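CULLON PUBLIC LIBRARY
BOARD OF TRUSTEES
Minutes of the Regular Meeting, December

Location: Fanum Room, Main Library
Approved as corrected

Present: Llinos Bowen (President), Norbert Borbély (Secretary), and the trustees for the North, Mill, and Hillside wards.
Absent with notice: Trustee for the East ward.
Also present: the Library Director, the Head of Circulation, the Head of Youth Services, and members of the public.

1. Call to Order

President Bowen called the meeting to order at 6:32 p.m. A quorum was present. The Secretary confirmed that notice of the meeting had been posted at both entrances and on the library's website within the period required by the bylaws.

2. Approval of the Agenda

The trustee for the Mill ward asked that the item on meeting room fees be moved ahead of the item on the circulation policy, as several residents had come to speak to it. There was no objection. The agenda was approved as amended.

3. Approval of Minutes

The minutes of the November regular meeting were reviewed. Mr. Borbély noted that in item 6 the word "renewal" should read "removal." Moved by the trustee for the Hillside ward, seconded by the trustee for the North ward, to approve the minutes as corrected. Motion carried.

4. Public Comment

A resident of Vistton Street spoke in favor of keeping the Main Library open until 9:00 p.m. during the winter months. She stated that the study tables are in use most evenings and that students who depend on the bus have few other places to go. The Director replied that evening hours would be reviewed with the spring budget and offered to supply her with the door counts.

A resident of the Mill ward asked why the large print westerns had been moved to the lower level. The Head of Circulation explained that the shelving on the main floor was being cleaned in sections and that the collection would return to its former place in January.

The leader of a genealogy group asked the Board to consider the effect of higher room fees on groups that do not charge dues. President Bowen thanked her and said the comment would be taken up under item 5.

5. Meeting Room Fees

The Director presented a proposed schedule of fees for the Fanum Room and the two smaller rooms. Under the proposal, nonprofit groups based in the library district would continue to use the smaller rooms without charge. The Fanum Room would carry a fee of $20 per booking for such groups and a higher fee, to be set by the Board, for businesses and private parties.

The trustee for the North ward questioned whether any fee should apply to a group that meets during regular open hours. The Director answered that the fee was meant to cover the cost of setting up and putting away the tables, and that this cost was the same at any hour. The trustee for the Hillside ward suggested that groups willing to set up their own tables be excused from the fee. Discussion followed concerning damage to the floor and who would be held responsible.

Moved by the trustee for the Hillside ward, seconded by Mr. Borbély, to return the schedule to the Director for revision, with a self-setup option to be included. Motion carried, the trustee for the North ward abstaining.

6. Director's Report

The Director's written report was distributed in advance. The following matters were discussed.

Circulation. The Main Library issued 536 new cards in the fall quarter, compared with 363 in the same quarter last year. The Director credited the increase mainly to registration visits at the elementary schools. President Bowen asked how many of the new cards had since been used to borrow an item. The Head of Circulation will report on this in January.

Roof. The contractor, Van Dijk, has completed repairs above the periodicals area. Final payment is being held until the flashing on the north side has been inspected. The ceiling tiles in that area will be replaced after the inspection.

Reading corner. Painting of the walls in the youth area is complete. Woven baskets are being used there for picture books and board books in place of the low plastic bins, which had cracked.
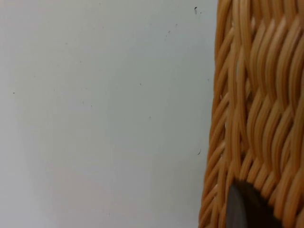

Reading corner, youth area: wall and basket.

The Head of Youth Services reported that families had been asking for more seating near the window. She will bring prices for floor cushions with washable covers to the next meeting. The trustee for the Mill ward asked that the covers be checked against the fire code before any order is placed.

Heating. The boiler passed its yearly inspection. The thermostat in the staff workroom continues to read incorrectly and will be replaced under the existing service agreement.

7. Financial Report

Mr. Borbély presented the financial report on behalf of the Finance Office. Spending on books and other materials is on schedule. Spending on electricity is over the amount budgeted for this point in the year, and the Director has asked the utility to review the meter readings for the lower level. The copier lease ends in the spring, and bids will be invited in February.

The trustee for the Hillside ward asked whether fines collected before the change in policy had been posted to the general fund. Mr. Borbély confirmed that they had.

Moved by the trustee for the Mill ward, seconded by the trustee for the Hillside ward, to accept the financial report and place it on file for audit. Motion carried.

8. Circulation Policy, Second Reading

The Board took up the revised circulation policy. The principal changes are as follows: the loan period for new fiction is extended from two weeks to three; the limit on holds is set at eight per card; and a lost item may be replaced by the borrower with a new copy of the same edition, subject to the approval of the Head of Circulation.

The trustee for the North ward expressed concern that a longer loan period would increase waiting times for popular titles. The Head of Circulation stated that additional copies would be ordered when the list of holds for a title became long, as is the present practice. President Bowen asked that the wording of section 4 be made plain as to whether the limit on holds applies to items already waiting for pickup. It was agreed that it does not, and the words "not yet available for pickup" were added.

Moved by Mr. Borbély, seconded by the trustee for the Mill ward, to adopt the circulation policy as amended. Motion carried. The policy will take effect at the start of the new year.

9. Correspondence

The Secretary read a letter from the Cullon Garden Club offering to plant and maintain the bed beside the book drop. The Board accepted the offer with thanks. The Director will confirm with the club that the plants chosen will not block the view of drivers leaving the parking lot.

A letter was also received asking that a title be withdrawn from the young adult collection. The letter was referred to the Director under the reconsideration policy, and a written response will be sent to the resident.

10. New Business

The Board reviewed the list of holiday closings for the coming year. The Director noted that the staff training day had been moved from April to May to avoid the school vacation. Moved by the trustee for the North ward, seconded by the trustee for the Hillside ward, to approve the list of closings as presented. Motion carried.

President Bowen reminded trustees that the yearly disclosure forms are due to the Secretary before the January meeting.

11. Adjournment

There being no further business, the meeting was adjourned at 8:14 p.m.

Respectfully submitted,
Norbert Borbély, Secretary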